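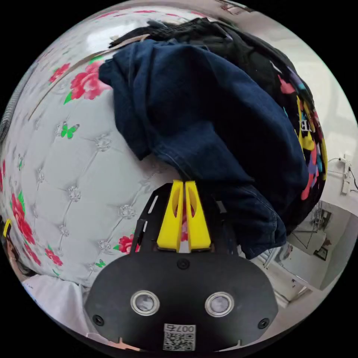
How often does a hand-held gripper need its fingers looked after? Every 90 sessions at Mustel, with a quick wipe of the sensor windows each morning in between.

The small crew at Mustel that records household chores with hand-held grippers has a new upkeep routine, and it is already making life easier for the people who carry the tools from room to room. Clothes are the big subject this season – jeans, knitwear, printed tops, anything that ends up on a bed at the end of the day – and fabric is hard on a gripper in ways that cups and boxes never were.

"Denim is my favorite and my enemy," says Marites Panganiban, who looks after the tools. "It's thick, it's heavy, it folds up on itself, and the seams rub at the same spot on the finger again and again. You learn so much about a finger from a pair of pants!"

The yellow fingers are the part that wears. Panganiban used to swap them when someone complained that cloth was slipping. Now each tool has a card with its number on it, the sessions get ticked off, and when the card is full the tool comes to her bench. She takes off both fingers, even if only one looks tired, and fits a matched pair. Then she closes them on a strip of thin cotton and pulls. If the cotton slides out, the fingers come off again and she checks the seat for lint, which is nearly always where the trouble is.

Lint gets its own step in the routine. It collects in the slots of the bracket and works its way down toward the plate, and a soft brush gets most of it out. Canned air is off the list after it blew fluff straight onto a sensor window in April. The windows are wiped with a dry lens cloth, from the middle outward, and the plate screws are checked by hand with a short driver. They should be snug. Anyone who feels one turn is asked to stop there and bring the tool in, because a plate that has shifted even a little needs its alignment done over.

The alignment check is the bit Panganiban is proudest of. It used to mean a long wait for a free computer. Kazimiera Żak wrote a small program, named Okarent, that runs on the recording laptop and compares the view from both windows against a printed card. The whole thing takes 5 minutes, and you can do it at the kitchen table with a coffee next to you. Żak has run it 184 times so far and is still finding little things to improve, such as a louder beep for people working with a fan on.

Stickers come into it too. The number on the plate has to match the number on the card and in the session log, so a scuffed label is replaced right away. The tool goes back on the shelf only when all of them agree.

The new fingers come from Kwiatkowski, a molding shop that supplied a first batch of 3000. Barbara Tomaszewski, who places the orders, says a slightly softer mix is on its way and should hold thin knits better without giving up any grip on heavy cloth. Panganiban can't wait to try it – she has a drawer of old sweaters set aside for exactly that.

Crews who want a copy of the tool card can ask for one at the Mustel front desk. Spare lens cloths are in the same drawer as the drivers.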